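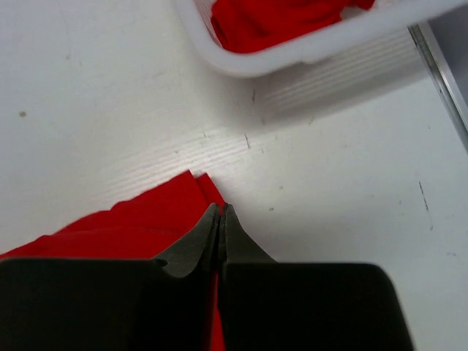 What does a policy gain from a wrist view when it already has an overhead one?
Mostly a better grasp point. In our tests the overhead view was enough to find the cloth, and the wrist view mattered in the last few centimeters before the fingers closed.

Skavholm Cloth, data card

Contents
494 teleoperated episodes of picking up and folding cloth on a white tabletop. 445 are for training and the rest are held out. Each episode has wrist video, overhead video, joint positions and gripper opening. The two videos share a clock.

Method
We trained the same policy twice, once with both views and once with the wrist view blanked. Nothing else changed between runs. Each version was then given 200 trials on the arm, with the cloth dropped by hand before each one.

Result
The version with both views picked up a single layer more often. The blanked version tended to close a little short of the edge or take two layers together. Placing was much the same for both.

Known problems
Corners where layers lie on top of each other are hard to label. Zeeshan Magsi and Ishbel Dalgleish labeled these separately and did not always agree, so both labels are kept.
The fingers hide part of the cloth in the wrist view, most of all near the grasp.
Marks on the tabletop were left as they are. Do not use them as reference points.
The first 300 episodes use an older gripper calibration. Check the calib field before mixing them with later ones.

Splits
Split files are in the Lanport folder. Please report results on the held-out set as given.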